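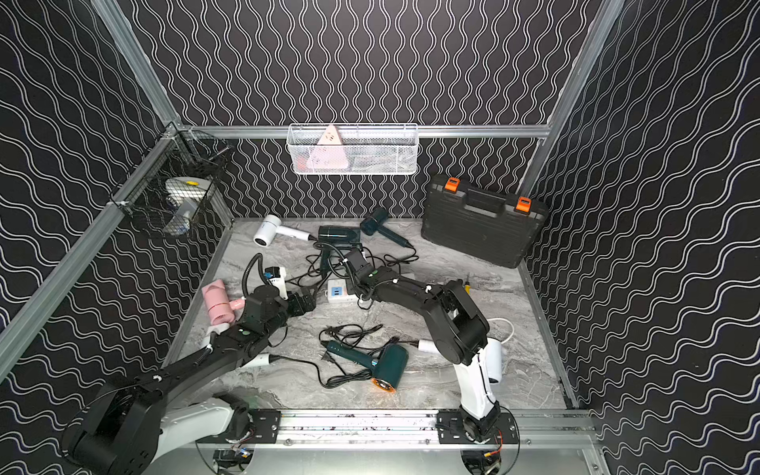
Isancombe Reuse Bench: progress report to the Favis Fund
2018-09-11

Since April we have taken in 116 small appliances, and I regret to say that an alarming share of them were hair dryers. The grant application mentioned "a varied stream of household goods". The people of Isancombe have their own view of variety, and it blows hot air.

The dryers have the floor of the bay at present: three in dark teal, two white, one pink. A dark teal one has an orange ring glowing at the back, which Ognjen Radulović considers excessive in a grooming product. I think he wants it.

Storage has gone up, as promised under item two. There is a white wire basket on the back rail and a black one in the corner, and the big black carrying case with the orange latches stands against the right wall. Total spend on baskets was $51, well inside the line you gave us. The marble-look floor came out of the fit-out money and shows every screw we drop, so we are calling it a safety feature.

Of the 116 items, 69 have been tested and tagged. We said 100 by now. The shortfall is mostly mine: I underestimated how long Chia-jung Tam would spend on labels, and how much better the labels would be for it.

Damura has agreed to take whatever can't be repaired. Yeh is still thinking about the shelving quote, as it was in April.

Next quarter we would like to move $100 from printing to replacement fuses. Please let us know if that needs a form.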